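Household and Cleaning > Plastic smell that won't wash out

gravelpath
23 Apr 2023
I bought a set of Kasby tumblers from Kolska in Plunham and they smell like a new shower curtain. Two runs through the dishwasher, top rack, no heated dry. Water tastes fine if you drink it right away but not if it sits. Has anyone fixed this, or do I take them back? I have 39 days left on the receipt. Plain colored plastic, same kind of thing as the blue and pink ones here:
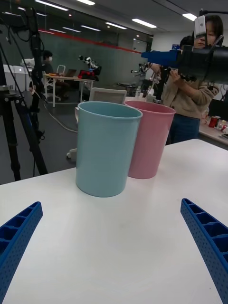
mopbucket_ed
Baking soda. Three tablespoons in warm water, fill to the rim, leave overnight. Rinse and air them upside down on a rack with a gap underneath. Don't stack them until the smell is gone.

tenpenny
Baking soda never did much for me. White vinegar and water, half and half, one hour. Then outside in the shade for a couple of days.

mopbucket_ed
Then they smell like vinegar.

tenpenny
For an afternoon. It goes away. Mine are from the same store and I use them every day.

lowtide
Skip the dishwasher until this is sorted out. My Kvaran gets hot enough even on the short cycle that lids come out bent, and I think heat makes the smell worse. Hand wash with plain dish soap.

gravelpath
Tried the baking soda last night on half the set. Better, but I can still smell it if I put my nose in. Doing vinegar on the rest tonight.

Also, does the same thing work on buckets? I want a couple for hauling water to the garden, pale green and pink or whatever color they have.

tenpenny
Same thing, bigger batch. I wouldn't bother for garden water. The tomatoes don't care.

lowtide
I would bother if you ever plan to brine or soak food in them, and for that you should be buying food grade to begin with. Check the bottom for a marking. Most cleaning buckets don't have one.

mopbucket_ed
Agree on food grade. Disagree that it's worth returning the tumblers. The drive to Plunham costs more than the set did.

gravelpath
I'm out there every week anyway. Bucket rims for color, the green is paler than I expected: 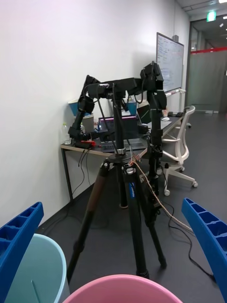

Similar threads in Household and Cleaning
Tea stains in a light colored pitcher
Cutting board smells like onion
Kvaran dishwasher leaves grit on glasses
How long does a rubber gasket last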